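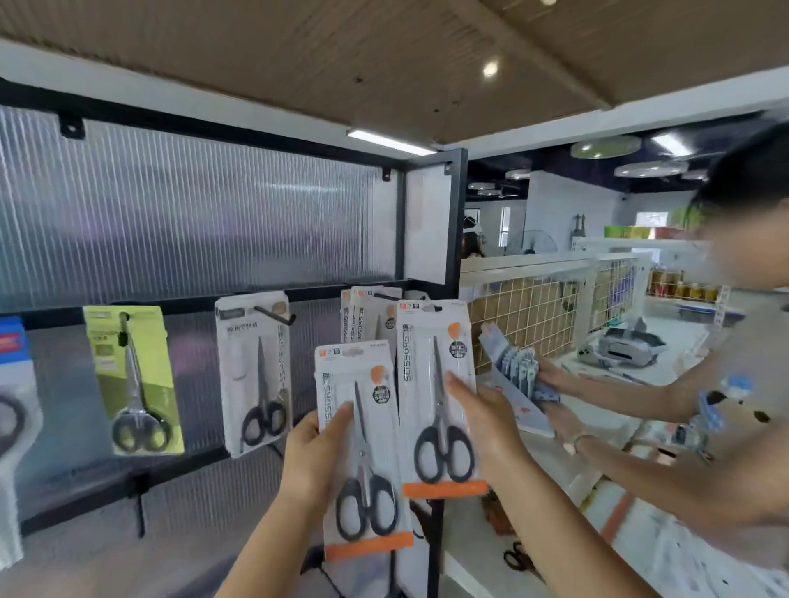 Choosing scissors for paper work comes down to the blade, the handle, and what you plan to cut. Most shops hang them sealed on cards, so you have to judge them through plastic. The quickest way I know is to take two packs off the pegs and hold them up together, one in each hand. Two packs from one line can look almost the same, like these two with black handles and an orange strip along the bottom of the card, and side by side is the only way I catch a difference in blade length or handle shape. Look over what else is on the rack before you settle. The lime-green card here has a pair with a long blade and black-and-yellow handles, a different tool from a short all-purpose pair.

I make folded cards and small paper boxes at home and go through a fair amount of heavy stock. These are the steps I follow when I need new scissors.

## Before you go

1. Cut a strip of the heaviest paper you use and put it in your bag. Mine is 200 gsm card, and for box lids I use 236.
2. Measure the scissors you already like, from the tip to the screw and from the screw to the end of the handle. Write both numbers down.
3. Decide on one main job. Long straight cuts want a long blade. Curves and small windows want a short blade with a fine tip.

## At the rack

**Check the tips.** Look at the blades straight on through the plastic. On a closed pair the tips should meet. If one runs past the other, put it back and try the next pack of the same kind. They do vary.

**Check the line of the blades.** Turn the pack sideways. You should see a very slight gap between the blades in the middle, closing up at the tip. Blades that lie completely flat against each other tend to fold thin paper instead of cutting it.

**Check the pivot.** A screw can be tightened later. A rivet mostly can't. I buy screws when I have the choice, though my old Brostetti pair has a rivet and has held up fine.

**Check the handle holes.** Lay your thumb against the outside of the pack, over the smaller hole. If your thumb covers the hole with room to spare, it will pinch. Left-handed cutters should read the card for the word "left." Handles that are the same shape on both sides don't make the blades left-handed.

**Ask for the open pair.** Some shops keep one at the counter for customers to try. The one I use in Prakutholm does. Cut your strip from home all the way down in one pass, then make a short snip with just the tips.

## At home

Cut the blister open along the side — with your old scissors — and keep the card until you have finished testing. Wipe the blades with a dry cloth, as many come with a film of oil.

Then do 40 cuts on ordinary paper and look at the edge. A clean edge on the first few and a fuzzy one later means the screw is loose. Tighten it an eighth of a turn and try again. If the tips still chew the paper, take the pair back with the card and receipt.

Keep the new pair for paper only. Tape leaves glue on the blades, and wire will nick them. I tie a bit of ribbon on the paper pair and leave the old ones in the kitchen drawer for everything else.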